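3. Data and method

3.1 Sample of coaching vacancies

The study follows head coach vacancies in a professional league over successive close seasons. A vacancy opens on the day a club announces a departure and closes on the day a successor is named. Interviews were coded from club statements and local press reports, and a second coder checked each entry. The final sample holds 45 vacancies, with at least one dated interview for each.

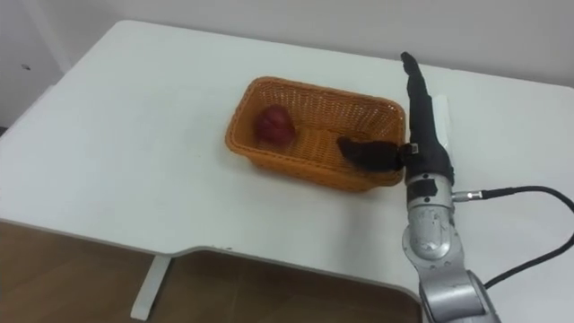
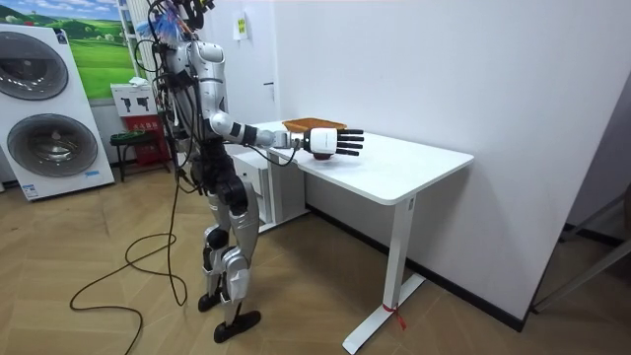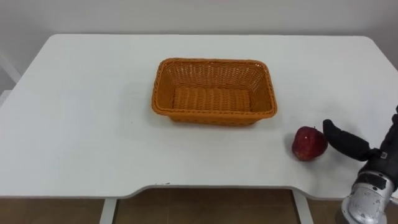

Figure 2. White table with a robot arm reaching into an orange basket that holds a red apple (first panel); robot hand held over a small dark red object on the desk (second panel); orange basket, empty, on the table (third panel).

3.2 Coding of interview order

Each interview was given a rank within its vacancy. Where two candidates met a club on the same day, the rank was shared. Rescheduled interviews needed a separate rule. Garrido and Miranda treat a postponed interview as if it had taken place on its first announced date, which keeps the planned order but hides any effect of the delay itself. We record both dates and use the later one in the main model. Results under the earlier date are given in the appendix.

A rescheduling was counted only if two separate reports agreed on it. Changes made within the same day were ignored, as were changes of venue. Seven vacancies included a postponed interview with the candidate who was later appointed.

3.3 Sources

Press reports were drawn from the Zalewska archive, which holds match and club coverage from regional papers. A keyword search returned 3,000 items, most of them repeats of the same agency copy. After repeats were removed, 200 items remained and were read in full. The Semelville club stopped issuing interview notices in February of the second season, so its later vacancies rest on press reports alone. Dropping them does not change the sign of any coefficient.

Reports that named a favourite without giving a source were kept for the rumour variable but were not used to date an interview. This rule matters most for Pallstead, where local coverage was heavy and often ran ahead of the club — in one case a candidate was reported as interviewed before the vacancy had opened.

3.4 Model

The outcome is whether a candidate is appointed. The main predictors are interview rank, days between announcement and interview, and the number of other clubs with an open vacancy at the time. The last of these is meant to capture outside options: a candidate wanted elsewhere may accept an early offer or delay a meeting to compare terms. We fit a conditional logit grouped by vacancy, with standard errors clustered by candidate, as the same person may appear in several searches.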